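Home & Habits - Storage
July 11, 2020
By Zoi Pappas

If there is one small thing that has changed how my cupboards look this year, it's the bag. A plain, pale, see-through-ish bag that folds down to almost nothing and swallows a winter's worth of jumpers. I am completely sold on them, and so is everyone I spoke to for this piece! 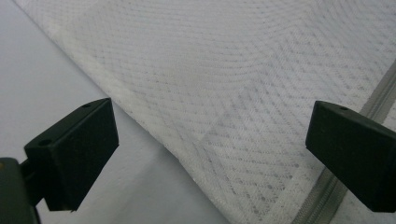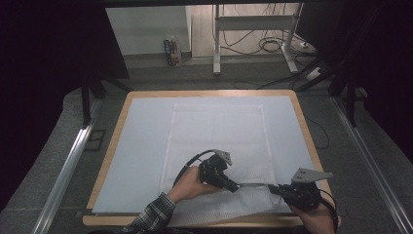 White textured fabric with a zip running between two panels, top, and a translucent white bag on a pale blue board.

Antigoni Nikolaidis has 14 of them in her flat in Prelthorpe and starts swapping the seasons over in April. Her first rule is a clear table. Lay the bag out flat, she told me, smooth the far end with your palms and work back towards yourself. It takes a minute - less once you've got the knack - and the creases come out beautifully.

I tried it on my own kitchen table with a heap of pillowcases and it was such a pleasure. The corners behave, the zip runs straight, and you can see at a glance whether you've got the thing the right way up (I hadn't, the first time).

Savvas Lambrakis, who rents out holiday rooms in Zillau, folds his empty ones in thirds and stands them upright in a drawer, like files. "I used to stuff them all inside one another and then lose the lot," he said. He keeps three for guest towels and washes them by hand, then hangs them over the bath with the zips open.

Do go for a soft, patterned weave if you can find one, as the smooth kind slides off a shelf the moment you turn your back. And leave a bit of room at the top. Mine are full to bursting already, so I'll be back at the table on Sunday with the spare blankets.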